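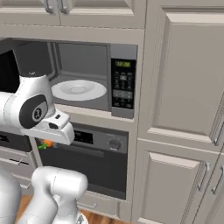
*Figure 1. Kitchen scene with the arm at the open microwave, plate inside.*

**Stela Jitaru, Warkerville**
February 7, 2020

## What was reviewed

Pito is a simulation package for classroom robotics, sold by Yau. A license covers one lab and includes kitchen scenes, a ready-made arm model with a gripper, a set of task scripts and a recorder. My project was to decide if it is good enough for our second-year course, which now uses Prultitz. I used the standard license with no add-ons and worked only on food and plate tasks.

## Setup

Installation took one afternoon. The manual is 88 pages and mostly clear, but the chapter on camera placement leaves out the units. I lost some time before I found them in the release notes. After that, scenes loaded without errors.

A task is a short text file that names an object, a target and a start pose for the arm. Students can write one in their first session. Changing the kitchen takes one line.

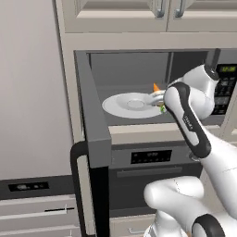
The microwave tasks were the hardest to set up. The arm has to reach into a small space without touching the open door, and the default path planner does not leave much room for the wrist. I moved the base back and lowered the speed limit, then saved both changes as a preset. Pito lets you share presets between users – Prultitz does not.

## Working with plates

Island tasks were easier because there is open space over the counter. I kept the same script and swapped the kitchen and the plate.

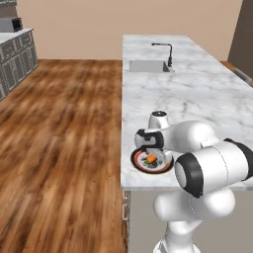

Grip settings matter more here than the path. Small food items need a narrow finger opening, and the plate rim is easy to hit if the approach height is too low. The manual suggests one height for all plates. I ended up setting it separately for each plate model, and I would like to see this done automatically.

The recorder stores every run with its settings. I set the limit to 200 runs per project, and old runs can be exported before they are removed. Replay works from any camera in the scene, so finger contact can be checked from more than one side.

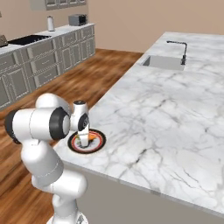
## Problems

- The replay window forgets its camera when the scene is reloaded.
- Error messages for a failed grasp give a code and no text.
- With 10 students logged in, saving a preset took much longer than it did for me alone.

## Recommendation

I recommend Pito for the course from September, starting with the island tasks. The microwave tasks should wait until students have used the planner for 5 sessions. Yau's support desk has my list of problems, and the login issue should be tested again before the lab pays for a full license.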